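Stunton Household Skills Workshop
Guidance for operators: demonstrating bed-making by remote control

These tips are intended for operators who have completed their induction and are recording bed-making tasks for the first time. They should be read together with the room sheet for the day.

Before starting
Raise the leader arms to the rest position before switching on the link. Check that both grippers open and close fully. Run the cables outside the arms, with enough slack for a full turn of the wrist.

Handling pillows
Take hold of a pillow by its side edge, a hand's width in from the corner. A grip on the case alone will pull the case off. Close the jaws slowly and stop when the fabric folds around them. Lift straight up before moving across the bed, and keep the free arm low and open, ready to steady the bedding.

Pillows should be placed one at a time. Where one is already lying against the headboard, bring the next in front of it and lower the bottom edge first. If a pillow slips, leave it where it lands and pick it up again in the same recording. Operators must not reach in by hand.
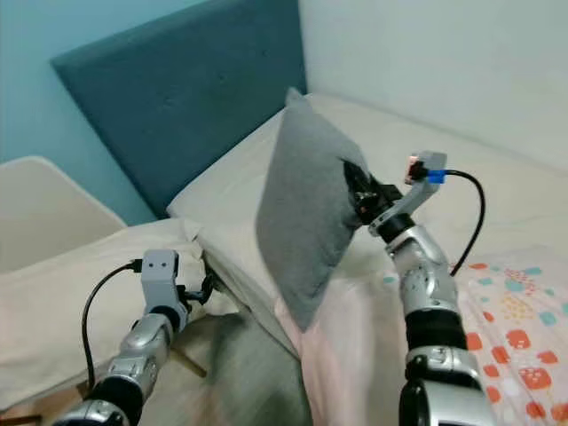 Grey pillow held by its edge in the right gripper, left gripper near the white bedding.

Duvets and sheets
Pull from the corner nearest the wall and work towards the foot. Short pulls give a cleaner demonstration than one long one. Pause for a moment with the arms still before ending each recording.

Faulty recordings are to be marked and kept. Questions about marking should be put to Domnica Văduva; faults with the arms are reported to Aurel Bogdan on extension 369.

Last revised Thursday, March 21, 2024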